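4.2 Open-day sessions at Garnlow

The public sessions took place over one Saturday at the Garnlow site. Visitors were told in advance that they would see household textile work, and that they could ask questions at any point while it was going on. We ran 10 sessions, each with two tasks: folding a garment and smoothing a sheet. Visitors came in groups of three, and each group stayed for one session.
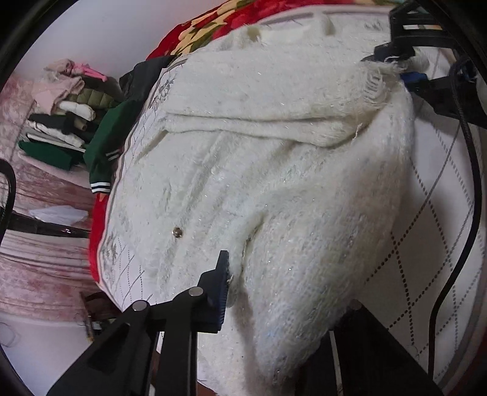 Figure 3. Garment task, hand-held grippers with a knitted cardigan.

Garment choice mattered more than we had planned for. The Viditach protocol, which we followed for the folding task, was drawn up with woven shirts in mind and says little about long-pile knits. With a fuzzy white cardigan on a pale padded surface, the outline of a sleeve is hard to pick out, and the small metallic button on the front is one of the few firm landmarks. Several visitors asked how a policy could tell a fold from a bulge in the knit. We had no good answer on the day — the labels used in our earlier Bellini trials do not separate the two. Six visitors raised the matter of loose yarn, and we have added a snagging category to the annotation sheet as a result.

The sheet task drew fewer questions. Most visitors took it to be the easier of the two, and some said they would rather have watched more folding.
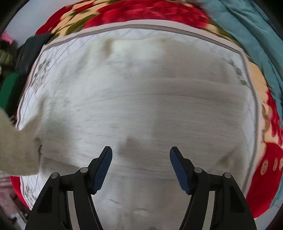
We do not share that view. A sheet offers few places to grip, and small creases may be moved along instead of taken out. In the Tosau sessions, annotators often disagreed on when a sheet should be called smooth, and 3 of them asked for a written rule. The rule we now use is given in the appendix.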